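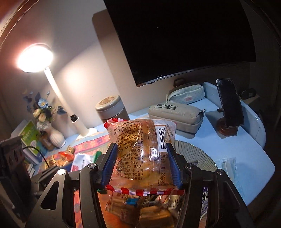 Since I moved to Morlow, my desk is also my dining table, my sewing table and the place where I pay the bills. It is small and light blue, and I like it very much, but every evening I find on it many things which did not walk there alone. In May I decided to clean it for ten minutes each night before sleep. First I turn on the white lamp, even when it is not dark yet, so I can see the dust. The vase with the artificial flowers stays where it is, under the lamp, with its cream roses and blue leaves. The snacks are the difficult part. A puffy, shiny package with Chinese text all over the back looks cheerful next to the flowers, and then I eat it while I read, and the crumbs go into my book.

My friend Sihan Fang brings me these snacks when she visits her aunt, and she always brings too many. I bought a box with a lid for 6 dollars and put it on the shelf behind the door. Now every package goes to the box, and I must stand up if I want one. In the first week I stood up very often.

The books were easier. I keep only one on the desk, the one I am reading, and the others wait on the floor until I buy a proper shelf. Apolinar Solís from downstairs promised me an old one from his garage. I measured the wall for it twice, and I still have to move the chair.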